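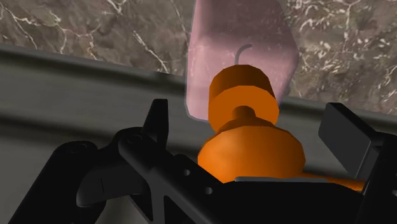 Ticket 837
Subject: Shared drive disconnects when large folders are copied
Product: Tratel office storage, two-disk model
Site: Skomstead
Opened: 2015-02-25
Status: Waiting for customer

Customer, first message

Good morning. We have a problem with the shared drive in our Skomstead office. When a user copies a big folder to the drive, the copy goes well for some minutes and then it stops with the message "The network location is no longer available". After this the drive letter has a red cross. If we wait a little, it comes back without any action from us.

Small files are no problem. We can open and save documents the whole day. The problem comes only with big folders, for example the archive of drawings, which has 4,000 files.

What I have tried already:
- restarted the storage unit (no change)
- restarted the switch (no change)
- copied from another computer (same error)
- changed the network cable between my computer and the wall (same error)

The unit was installed in December and in the first weeks we did not see this. I cannot say the exact day when it began, I am sorry for that.

Support, first reply

Thank you for the clear report. Please send us the system log from the unit (Settings, Maintenance, Save log). Please also tell us the firmware version and whether the disks are set to sleep when not in use.

Customer

The log is attached. Firmware is the one that came with the unit, we have never updated it. Disk sleep is set to 30 minutes. I have now switched it off, but the copy stopped again, so I think sleep is not the reason.

Support

We have read the log. The disks are healthy. There are 13 lines with "link down" followed by "link up" on network port 1, and all of them are at times when the traffic was high. This means that the unit loses its connection to the switch for a few seconds. Please do the following, in this order, and test after each step:

1. Move the cable from port 1 to port 2 on the unit.
2. Use a different port on the switch.
3. Replace the cable between the unit and the switch. You wrote that you changed the cable at your computer, but this is another one.
4. In the switch settings, turn off the energy saving function for the port.

Please do not update the firmware yet. If we change two things together, we will not know which one has helped.

Customer

Step 1: no difference. The copy stopped, and the log now shows the same lines for port 2.

Step 2: no difference.

Step 3: I had to wait for a new cable from our Sjögren office. With the new cable the copy went further than before, but it also stopped. The old cable had a damaged clip, so I have thrown it away in any case.

Step 4: I found the setting after some searching. In our switch, which is a Skovinier, it is under "Port power" and it was on for all ports. I turned it off only for the port of the storage unit. After this I copied the full drawings archive two times and it finished both times. No new "link down" lines in the log.

Two questions before we close. Should I turn this setting off for the other ports also? And does the switch keep the setting after a power cut? There is a button "Apply" and another button "Save to startup" and I have pressed only the first.

Support

Please press "Save to startup" as well. With "Apply" only, the setting will probably be lost at the next restart. The other ports can stay as they are if the users there have no complaints.

You can turn disk sleep on again if you wish. We will leave the ticket open until you have made the next full backup, please send the log after it.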